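Can it do the washing-up yet?

I get asked this at least once a week, usually by somebody holding a tea towel. My sister asks it. The man who services our boiler asked it. A reader in Ronholm wrote in to say she had been promised a robot housemaid when she was at school and would like to know, politely, where it has got to. So I've given this month's column over to chores.

Short version: a bit, slowly, with somebody watching.

Longer version. I spent the best part of two days in August at Flevon, who have the upstairs floor of the old Hashmi biscuit works (there's a stone over the door with 1871 on it, and the stairs feel every year of it). They work on what they call tabletop tasks. Picking up cups, putting cups down, moving a lid from one place to another, getting mugs on and off a rack. That's the whole menu. If you came hoping for ironing you'd be home by lunchtime.

I'll admit I was a bit let down on the first morning. You go in with your head full of films and then you watch a machine think about a cup. But it grows on you! By the afternoon I was leaning forward in my chair like my dad watching snooker, and when one of the arms got a mug off its peg cleanly I made a noise I'm glad wasn't recorded.

What makes a cup hard? I asked this about four different ways, because the answer kept sliding off me. When you or I pick one up we've no idea what we're doing. We look, roughly, and the hand sorts out the rest. It knows how hard to squeeze. It feels the thing start to slip and grips a touch more before we've noticed. A robot has to get all of that from somewhere, and a cup that's light, or smooth, or standing a bit closer to its neighbour than last time, can be a whole new problem. Then there's tipping. Catch the rim of an upright cup on one side and over it goes, as anyone with a toddler can tell you.

The team's own score sheet for the summer had 2509 tries at one sort of cup job or another, and 2287 of them were marked as good. I thought that sounded marvellous. The young woman who'd shown me the sheet pulled a face and asked me how I'd feel about a dishwasher that dropped one cup in every eleven or so. Fair point. I'd feel like buying plastic cups.

And a "good" try isn't quick. I did a very unscientific race with my own two hands and had a whole rack cleared while the arm was still making up its mind about its first mug. Speed can be turned up, they told me, but the misses go up with it, so for now they leave it slow and put the kettle on.

The shop floor is further along, as you'd expect. I also went over to Mastier, the packing firm out by the ring road, where a pair of arms has been lifting the same tubs into the same boxes since before I started this column. It's dull to watch and I mean that as praise. The tubs all match. The boxes turn up in the same spot, the right way round, and nobody has left a spoon in one. The foreman told me the arms get through a shift with hardly a stoppage, and that when they do stop it's nearly always a squashed box.

That's the gap in a nutshell, I think. A factory can be arranged around the machine. My kitchen is arranged around whoever was last in it. There's a mug on the windowsill, a lid that fits nothing, and a chopping board leaning on the bread bin with half an onion behind it. Ask a machine to "tidy that" and the first job is working out what "that" is.
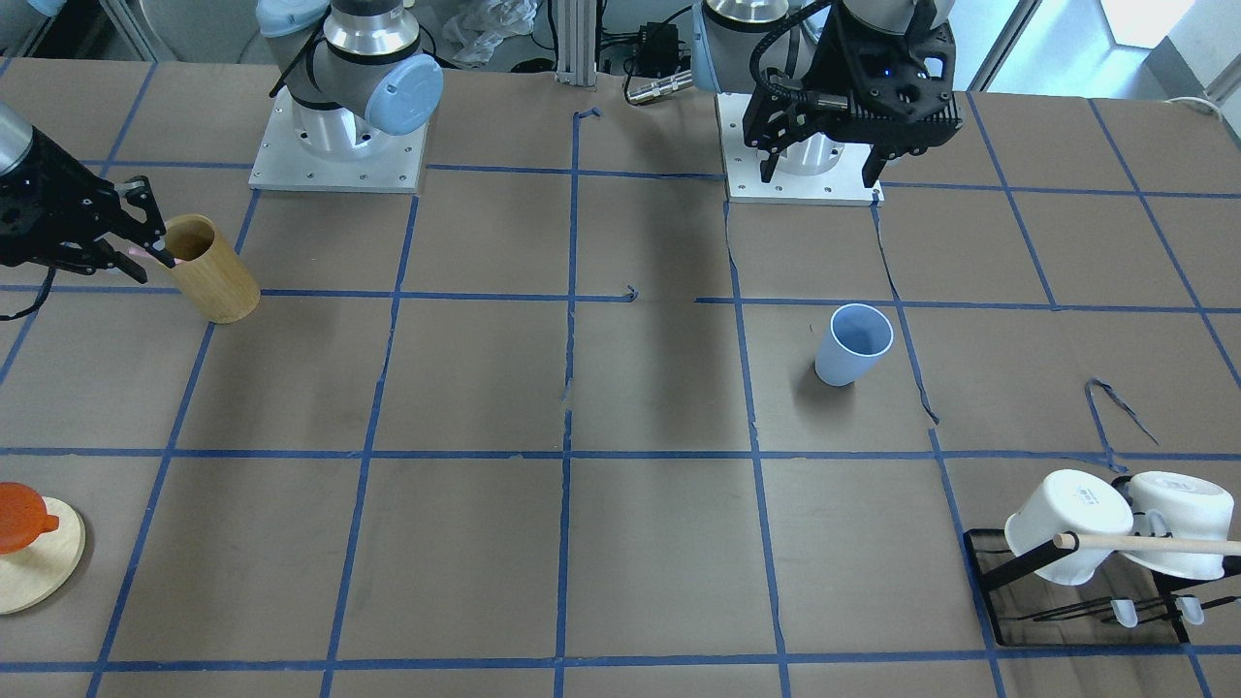 Flevon's test table
Two robot arms at work

The test table is the bit I'd most like you to have seen, so I'm glad we had room for it. Blue tape on brown paper, marked off into a grid, and the sort of things you'd find on any draining board. At the left the black fingers are round the rim of a wooden cup, and the cup has a bit of a lean to it. The light blue cup has a square to itself, and the white mugs are down in the corner on their rack.

I rather like how homely it is. I'd pictured glass walls and people in white coats, and what you get is parcel paper, tape that's starting to curl and a tangle of cables at the back. My own shed looks much the same, minus the arms.

Two arms, by the way, because a surprising number of chores need two. Try getting a lid off a tub with one hand. Try drying a mug. I did try, at home, that evening, and the mug is now a pen pot with a chip in it.

So when do we get one? I put this to everybody I met and had answers from "five years" to a long sigh. The most useful reply came from one of the engineers, who said I should stop asking about the whole kitchen and ask about one job. Could a machine empty the top rack of a dishwasher, in a house it had never been in, 100 times running, without anybody stepping in? She didn't think so, today. She thought it might be the first one to fall, though, and she'd sooner have that than a robot that can do a bit of everything badly.

I'd take it. I would take the top rack tomorrow. I'd even stand there and pass it the awkward ones - the gravy boat, the thing off the blender - if it would do the mugs.

A few of you have also asked about floors, windows and lawns. Those machines are in the shops already and they deserve a column of their own, so send me your stories, good and bad. I especially want to hear from anyone whose robot vacuum has met a cat with opinions. And to the reader in Ronholm: keep hold of the tea towel for now, and I'll write again when the mugs are sorted.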